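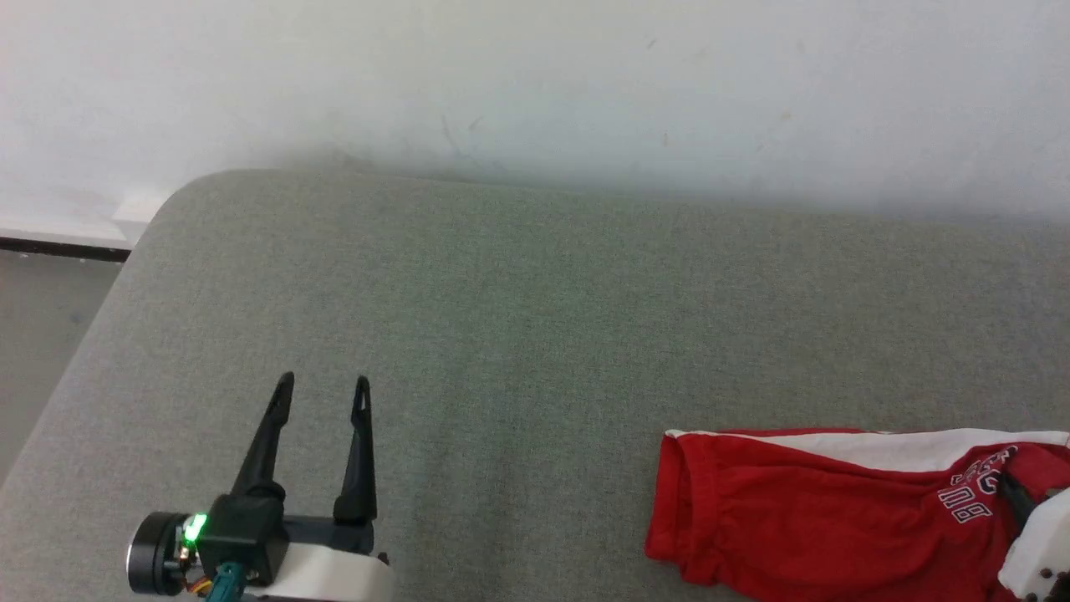 Two grippers and a red garment on a gray upholstered surface during teleoperated work with clothing.

Votis adds laundry handling to its teleoperation library

TARNHAM. Robotics developer Votis has added a clothing set to the library of demonstrations it uses to train two-armed manipulators, the company said in April. The new set holds 231 episodes, all recorded by remote control at its Tarnham site.

In each episode an operator moves a pair of hand-held leader arms, and the two follower arms on the work side copy the joint positions. Gripper opening is sent on the same channel. The software stores the commanded positions, the measured positions and the video from every camera on a common clock, so that a policy can later be trained to predict the next command from the images and the current arm state.

Garments are laid out on upholstered furniture as well as on tables. According to Votis, policies trained only on hard, flat tops tended to close the fingers too high when moved to a padded surface. A cushion gives under the fingertips, and the height at which the cloth can be pinched changes with the pressure applied.

Operators are told to approach the cloth with the fingers open, stop, and close only when a fold lies between the tips. If the first grasp misses, the episode is kept and the second attempt is recorded in the same file. Votis said recoveries of this type make up a useful share of the set and that it no longer trims them.

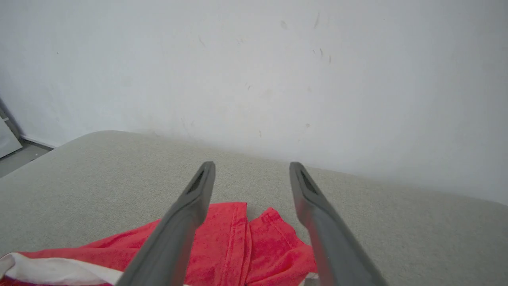 Wrist cameras supply most of the detail during the grasp itself. The head view is used to plan which part of a garment to reach for, but an arm can block it at close range. Training runs at Tarnham take both views at full rate, with the wrist streams cropped on the fly.

The control software was written with Nedeljković, an engineering firm that previously supplied Votis with motor drivers. Its current version adds a clutch pedal, which lets the operator freeze the follower arms, move the leader arms back to a comfortable position and resume without a jump. Before the pedal was introduced, long folds often had to be abandoned when a leader arm reached the end of its travel.

The clothing episodes bring the full library to 3,000. Votis plans to test the resulting policy at its Clostavgate workshop on 13 garments that were left out of training, with four starting layouts for each. An operator will remain at the leader arms during the trials and take over if a gripper snags.

The company did not say when results would be released. Recording of towels and bed linen is next on the schedule.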